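Notebook, May. Flokby server, furnace rewrite

Started at 10.40 with tea and good intentions.
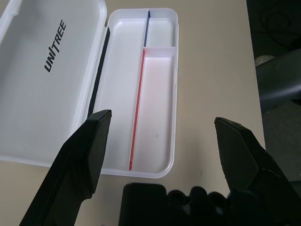

Open case, lid to the left, three compartments in the tray.

Right, the furnace bug. Picking up from Tavion's note at the bottom of the last entry, where he says smelting goes wrong "when you walk away from it". He's right, but it took me most of the morning to see it, because of course every time I stood there watching, the thing behaved perfectly!

What happens is this. Put 34 raw ore in the furnace, wander off far enough that the chunk unloads, come back, and the output slot has either nothing or one too many. The fuel bar is fine. The little progress arrow is fine. Only the output is off, and only if the chunk went to sleep in the middle of an item. I did it five times with the stock recipes and got nothing odd, then five times with the Brallgate recipe pack switched on and had it on the second go. So it's ours, sadly.

I had a poke through the save code (the old bit, from before we split the mod in two) and we write the cook time before we've taken the ingredient away. If the save lands between those two lines you get a free ingot. Lovely for the players, less so for the economy on Flokby, where I suspect a couple of people have known for weeks and kept very quiet. The other direction, the lost item, I still can't explain. It might be the same thing backwards on loading. Not sure.

Fix so far: swapped the order, and wrapped both in one go so they can't be saved separately. Ran the loop test at 1000 cycles with the chunk being dropped at random, and no free ingots. Then I got greedy and let it carry on over lunch, and at cycle 1286 it lost one. Argh. So that's half a fix. I've kept the world as it was at that moment, it's in the shared folder under diller-test, please don't open it in the normal client or it'll tick and we'll lose the state.

Side thing while I was in there: the tooltip on the joke furnace (the one that smelts cake into "hot cake") still says it gives hunger back. It doesn't, we took that out when the Trajkovski biome went in, and I've had two messages asking. Changed the text, left the joke. I did think about giving it some tiny effect again, maybe a second of glowing, but that's the sort of idea that eats an afternoon and I want the ingots sorted first.

Also the hopper sound plays twice if there's a furnace directly under it. Only noticed with headphones on. Might be an echo from the test world being a big stone box. Leave it.

For next time:
- load path, print the slot before and after the first tick
- try again with Brallgate on but the fuel changes off
- ask Tavion whether his lost items were all at the end of a stack or in the middle too
- version number, I forgot to bump it again

Stopped at 16.15, the test box was still chugging through another run with the extra logging on.

2 comments | 5 shares
Contact the Flokby mod team | © Flokby workshop notebook | Back to top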